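Section 7: Recording Hand Tasks at a Kitchen Station
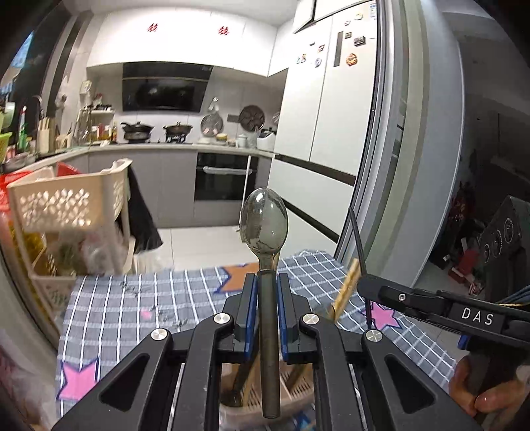 Figure 7-1. Two hand-held grippers over the work table, one holding a spoon upright.

7.1 Before you read this section

Complete Sections 2 through 6 first. The station must already be listed in Kobzar, the scheduling and upload program, and the grippers must have passed their jaw check.

This section covers the daily routine for operators who move from manual sorting and table-setting work to recorded work with the grippers. At Plarside the same people do both jobs, so the steps are written for someone who knows the utensils and the table well but has had little time with the tools.

Revised 6/20/26. It replaces the loose sheet kept with the Hellus carrying cases.

7.2 What changes for the operator

The tasks themselves stay the same. Spoons still go in the utensil basket, clothespins still get picked up and clipped, and the table is still cleared at the end of a set. Three parts of the job are different.

Pace. Recorded tasks are done at about two-thirds of normal hand speed. A fast operator will find this uncomfortable for the first few shifts. Piece counts from manual work do not apply to recorded work and must not be used to rate anyone.

Grip. The fingers of the tool do the holding. Your own hands stay on the handles from the start tone to the end tone, even when it would be quicker to reach over and straighten something.

Reporting. A dropped object used to be picked up and forgotten. It is now marked in Kobzar with the Drop key. A drop is useful material for the automated line at Wutside and does not count against the operator.

NOTE: Operators may ask the shift lead to show them any recording they made. Recordings are listed by station and set number. Operator names are not stored with them.

7.3 Preparing the station

1. Put the tablecloth on and pull it flat. Folds under the utensil basket will tip it when the gripper pushes down.

2. Set the utensil basket within easy reach of both tools. Handles should point up and lean the same way.

3. Lay out the small items on the task card. Leave a hand's width between them.

4. Check that the cooktop is off. If the station is in a working kitchen, tell the people who use it how long the set will run.

5. Move mops, brooms and cords out of your walking path. They may stay in the room.

6. Open the station in Kobzar and confirm the set number. The first set of the day ends in 01.

CAUTION: Do not run a set while anyone is cooking at the same station. You will be watching the jaws and will not see a person stepping in beside you.

7.4 Checking the grippers

1. Look at the pads on both fingers. Replace a pad if it has lifted at a corner or has a cut you can feel with a fingernail.

2. Open and close each gripper slowly ten times. The linkage arms should travel evenly on both sides.

3. Wipe the slide rails with a dry cloth. Do not oil them. Oil gets onto the pads and then onto the utensils.

4. Check that the pivot caps are snug. Turn a loose cap by hand until it stops, then a little more.

5. Write the cycle reading from the counter in the log. Pads are changed at 2,911 cycles even if they look good.

If one gripper fails the check, take both out of use and draw a fresh pair. Mixed pairs close at slightly different speeds and the recordings will not line up.

7.5 Picking and holding a spoon

Start every new operator on the spoon. It is light, it shows a poor grip right away, and it will not break.

1. Wait for the start tone.

2. Bring the open jaws down over the handle. Approach from above, with the tool upright.

3. Close until both pads touch, then squeeze slightly further. The spoon should stand straight between the fingers.

4. Lift until the spoon is clear of the basket and everything in it.

5. Hold still for two seconds. Keep your other gripper away from the spoon unless the task card calls for a handover.

6. Lower the spoon, open the jaws fully, and back away before moving sideways.

7. Wait for the end tone before you put either tool down.

If the spoon leans as you lift it, finish the motion anyway and press Drop only if it falls. Leaning grips are kept. Starting over in the middle of a recording makes the whole item unusable.

NOTE: Wooden utensils have thicker handles than metal ones. Open the jaws all the way before approaching them.

7.6 Clothespins and other small parts

Take a clothespin across its flat sides, near the middle. Gripping the ends will open it, and it tends to jump out of the jaws. If it lands on the floor, leave it there until the end tone. Use a spare from the tray for the next item.

7.7 Breaks and shift limits

A full set is 166 items. Split it into blocks as shown on the task card and put the tools down between blocks. Most complaints in the first month concerned the wrist and the base of the thumb — both came from squeezing harder than the task needs.

1. Rest for five minutes after each block.

2. Trade places with your partner at the halfway point.

3. Do no more than 2 full sets in a shift. The rest of the shift is manual work or station preparation.

CAUTION: Stop if you feel tingling or numbness in your fingers. Tell the shift lead. The set can be closed early in Kobzar with the reason "Operator rest," and no further explanation is required.

7.8 Closing the station

1. Press End Set and wait for the upload bar to fill. Leave the station powered on until it does.

2. Return each gripper to its own slot in the case with the jaws open. Closed jaws flatten the pads overnight.

3. Wash any utensils that will go back to kitchen use.

4. Enter drops, pad changes and early stops in the log, then sign out.

Manual shifts and recorded shifts are paid at the same rate through October. Questions about hours go to the shift lead. Questions about the tools go to the Hellus bench — bring the gripper with you, in its case, along with the log page.

Continue to Section 8 for two-person handovers.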